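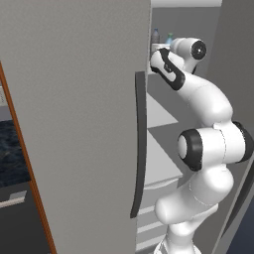

6th August. Door gasket work, day whatever it is by now. The Mornix gasket came out of its bag folded in four, with a crease at every fold, and I spent the morning persuading it to be a rectangle again. Hot water from the kettle, a towel, ten minutes, repeat. The leaflet says to lay it flat for a day before fitting, which is good advice for people who read leaflets. My interest in all this is the hinge side, where the seal has to roll as the door closes instead of just getting squashed. With a tall gray door like the one at the top, standing open with a long dark handle down it, everybody looks at the handle side and presses on the handle side, and the leak is round the back by the hinges. I have now written this in the notebook three times in three different inks.

Paper strip test, old gasket, before I took it off: strip held firmly along the top, held along the handle side, slid out at the lower hinge corner with no resistance at all. New gasket: holds at the top, holds on the handle side, slides out at the lower hinge corner with slightly more dignity.

So, the hinge. Birsen Işık thinks the door has sagged and the gasket is being blamed for it. I thought this was unlikely and put a level on the top edge to prove it. The door has sagged. Shimmed the bottom hinge with one washer, which was too thin, then two, which was too thick, then one washer and a piece of the Jekus packing card, which is a disgrace and works. Strip now drags all the way round. Will cut a proper shim from brass when the brass turns up.

Frost notes. With the old seal the back wall iced over in a patch the shape of Portugal, and the drain hole froze solid underneath it. Cleared the hole with warm water and the long bottle brush. Do not use the screwdriver. Whoever used the screwdriver last time, I have found the mark, and it was me.

Logger has been running on the middle shelf, in a jar of water so it doesn't panic every time someone opens the door. It takes a reading every 2 minutes. I have 298 readings from the old seal and a file from the new one that stops after 64, the battery having been left over from the Tanasarn job and then, apparently, from several jobs before that. New battery in. Started again after lunch. Nothing worth plotting yet and I am not going to plot it.

Birutė Uibo asks if silicone grease on the hinge side would help the seal roll. Maybe. A thin wipe, on the hinge side only - last time we did the whole perimeter and it picked up every crumb in the building. She also wants the old gasket kept, so it is hanging on the nail behind the door with a tag on it, looking like something that was caught in a river.

To do:
- leave logger alone for 24 hours (this includes me)
- strip test again once the gasket has settled
- brass for shim
- ask Jatside if the hinge bushing is sold separately or only with the hinge, the door and the rest of the refrigerator
- return kettle to kitchen

Left the door shut at ten to six. Opened it again to see if it was shut properly. It was.

Recent entries
Compressor hum, continued
Which thermometer is lying
Drain pan: a cleaning
Thermostat knob, cracked, glued, cracked

Questions about the notebook: ask at the bench | © Workshop notes | Back to top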